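From: Siwan Prosser
To: bench-automation list
Date: 22 May 2025
Subject: Re: Trotport kit on cable work

Vaughn Brannigan wrote:
> We're tempted by the Trotport gripper kit, but all our
> work is boards and wiring. Has anyone had one on loan?
> Is it worth 3 weeks of my time?

Hello Vaughn, and hello everyone,

Yes, we have one here from Esex, and I've been meaning to write to you all for ages! Our bench job is a controller board in its grey frame, plus a cable assembly with a round metal panel connector, and I do think it's a fair test of any gripper.

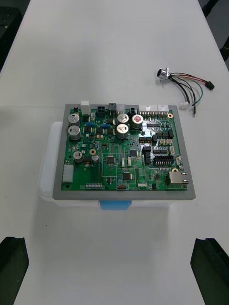 List digest, issue 37

I like how slim the fingers are, and the wrist camera gives you a lovely close look at the parts. What I'd want from Esex is a better handbook – the chapter on grip force is very thin, and poor Kadri spent an afternoon on the phone to them over it. They were kind about it, I must say.

Cables were my real worry, as I expect they are yours. Taking the connector by its barrel, with all those wires coming in at the top, is the bit I'd ask to see in any demonstration. 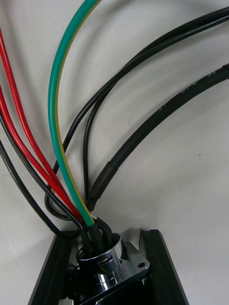
Price and support

The loan is free until the end of June, and after that Esex will quote for purchase. Support is by phone on weekdays. Do ask for Mortimer Esposito, and tell him I sent you.

Warmest wishes to all,
Siwan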